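Drullport Buys the Simulation First and the Robot Arm Second

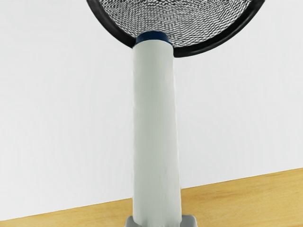 Vol. 9, No. 4

DRULLPORT, 16 Apr 2024. Clandbridge, the Drullport equipment planning office, will spend its first automation money on a robot arm that weighs nothing and cannot drop anything. The purchase is a simulation license from Akberg, priced at $1,464 per seat. The physical arm, a model called the Amano, stays on the wish list until the next budget.

"I have signed for machines that spent their first year as coat racks," said Quentin Picard, head of purchasing. "This one can't hold a coat."

Rendered views like the one on this page, with its pale shaft, blue collar and black-rimmed mesh over a wood surface, will go to the planning team before any quote is accepted. Staff ran 106 trial layouts in March. Picard reports that he understood almost 900 words of the vendor's manual and intends to read the others.

The budget also sets aside $498 for training, and nothing for a ribbon cutting.

Suppliers wishing to quote on the physical arm may write to the Clandbridge purchasing desk. Please leave out the brochure.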